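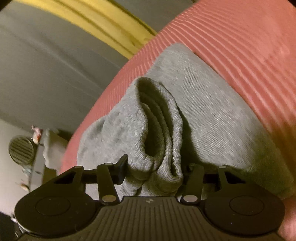 The Great Jumper Rescue – and other news from my mending basket

Hello again, and happy new year if it isn't too late for that (2019-01-25 as I type, so I'm going to say it just about isn't). Thank you for all the replies to the last newsletter. I had no idea so many of you had feelings about moth balls. I've read every one, and I'm sorry to those of you I haven't written back to yet. I will get there!

So, January. I always promise myself I'll buy no clothes in January, and this year I've stuck to it so far, mainly by staying out of town. What I've done instead is go through everything woolly in the house and sort out what can be saved. I grew up with a mother who darned and an aunt who unpicked, and I've turned into a bit of both. If the elbows have gone I'll darn. If the whole thing is the wrong shape I'll wind it back into balls and start over, and that's where I've been for most of this month.

The big one was a cardigan I knitted years ago in Nerkach four-ply, back when the shop on the corner still stocked it. I'd made the sleeves far too long and the body far too short, so I'd hardly worn it, but the wool was lovely and I couldn't give it away. Unpicking took me three evenings. The first went on nothing but finding the seams (I used to sew up very, very tightly, I must have been cross about something). After that it came away nicely, row after row, all crinkled like instant noodles. I wound it round the back of a kitchen chair, tied each skein loosely in a few places and gave them a soak in cool water with a drop of wool wash. Then they hung over the bath for a couple of days until the kinks had dropped out.

A few of you asked what I do about felted bits. I cut them out. I used to pick away at them with a darning needle and a magnifying glass and end up in a terrible mood, and the wool was always thin there afterwards anyway. Snip, join, carry on. I do a spit splice if it's pure wool and a plain old knot if there's nylon in it. Proper knitters will be shuddering, but the knots go on the inside and I sleep fine.

Now, ribbing. I have talked before about baggy cuffs and I'm going to do it again. If the rest of the jumper is sound, you can very often perk up a stretched cuff or neckband without any knitting at all. Wet just the ribbed part, squeeze it in a towel, then push the ribs together with your fingers so they sit close, and leave it flat to dry like that. It won't last for ever, but I get a good few wears out of it before I have to do it again. For the really hopeless ones I run shirring elastic through the back of the rib, one line near the edge and another a little further in. Don't pull it tight or you'll look like a pirate.

Prasetyo Purba wrote in to say he does his with a crochet hook and fine elastic from Adeck, and catches only the knit stitches so nothing shows on the right side. I tried it on an old school jumper of my son's and it was much neater than mine! It did take me all of an evening and two episodes of something with subtitles that I now can't follow. Thank you, Prasetyo. More tips like that, please.

On storage, I've finally given up on the big plastic boxes. Everything smelt of lid. I've gone over to cotton bags with a drawstring, one jumper to a bag, clean ones only, and I give them a shake and an airing by the window every few weeks. The lavender bags I made last summer are already fading, so if anybody has a way of keeping them going that doesn't involve me buying little bottles of oil, I'm all ears.

Wool shopping (I know, I know, but yarn isn't clothes). Woldegiorgis have brought back their darning wool on cards, and there are six shades in the set, including a proper bottle green that I've been after for ages. The mustard is a bit more orange than it looks on their website. I was less taken with the Zunero sock yarn that everybody was raving about before Christmas. Beautiful colours, but it split on me constantly and I went back to my old stash by the heel.

The mending evenings start up again in April, same room above the library, same dreadful kettle. Bring whatever you've been putting off, plus a needle with a big eye and your own mug if you're fussy. Beginners very welcome. I'll have a pile of odd socks for practising on, so you don't need to risk your favourite things first time out.

Next time I want to talk about buttons, and about what I'm going to make with all that Nerkach wool. At the moment it's between a plain slipover and a very long scarf – send me your votes. And if you've got a pattern for a slipover that doesn't come out square, send me that too.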